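Gorazd Angelovski
Mon 28 October

Produce bagging, short thread. I pack mixed zip-tops for the shared fridge at Stotberg and keep getting asked about order of loading.

1/ Open the bag fully and lay it on the table before anything goes in. Fold the rim outward if the plastic is thin. A half-open bag catches on leaves.

2/ Leafy stalks go in first, along one side, leaves pointing the same way. They bend once the bag is full and then they bruise.

3/ Small citrus next to the stalks. It fills the gap and doesn't mind the pressure.

4/ Buns: middle of the bag, never at the bottom. If you bag bread and produce together, eat it the same day. Uriel Olvera left one for 3 days in October and the bun was paste.

5/ Largest fruit last, near the opening. Lower it in, don't drop it. If the seal bulges when you close it, move up a size.
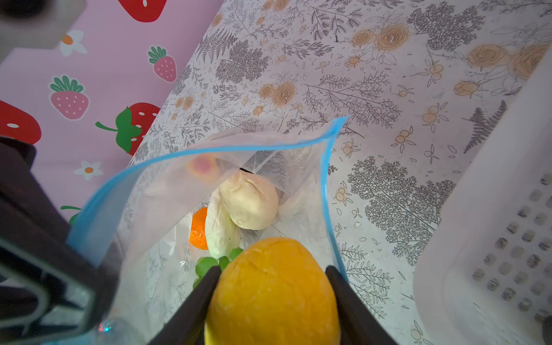
Big yellow-orange fruit at the mouth of the bag, bun and greens already inside. Blue seal strip still open.

6/ Close from one corner, press the air out with a flat hand, finish the last 2 inches. Don't suck the air out with a straw. Leaves collapse.

7/ Peaches get their own bag. I break this rule more than I should.

8/ Labels: contents and day packed, on the outside, before filling. Marker skips on a lumpy bag.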